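A Drawer Full of Color

When I moved to Clurkinwood, I owned one pen. Now I share a work table with people who cannot pass a stationery shop without going in, and I have become one of them. The shop in Tivville is to blame. In July it put out its old stock on the sidewalk, and Aisling Heffernan came back with 16 highlighters and no receipt.

The trouble with pens is that they never stay together. You buy them in a nice row, in a box with a little window, and after a month they live in pockets, under keyboards, in other people's bags. So at 10 in the morning, with our coffee, we decided to bring everything to one table and sort it.

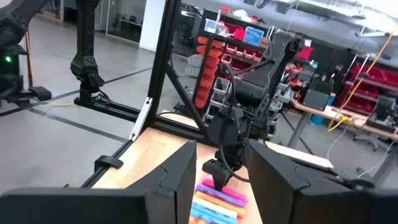
We began with color, as everybody does. Pink beside purple looks very good, and orange next to purple looks even better. Omar Matar, who teaches drawing to children of nine and ten, was against it. He told me that a child does not look for "a warm color." A child looks for the fat one or the thin one. He keeps his own pens by kind, and inside each kind he lets the colors fall as they want.

I tried his way at home and I must say it is faster. Highlighters go in one place, markers in another, pencils by themselves, as they make everything gray if you give them the chance. Valquíria Bastos wants the pale colors to be separate too — she says a yellow tip that touched blue once is green forever.

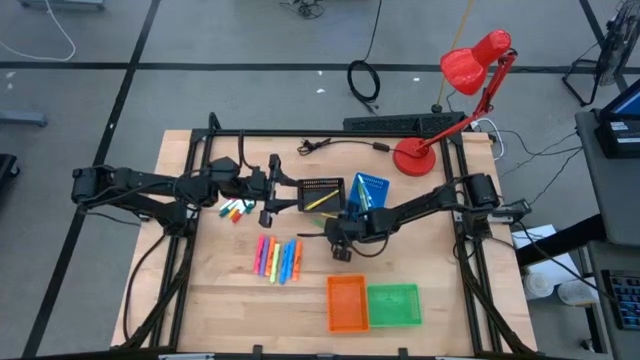

For the containers, I recommend mesh. Dust goes through, you see what is inside, and it costs very little. Low trays are for things you use lying down, such as highlighters. Taller ones are better for markers, but check that the caps are closed well before you stand them up. A color for each tray helps if several people share the table, though Bláthnaid Dolan puts everything in the nearest one anyway.

And test the pens first! I use the back of an old envelope and make one short line with each. What does not write after the second line goes out. I kept a dead turquoise marker from Kiltitz for three years because I liked its name, and I still have it.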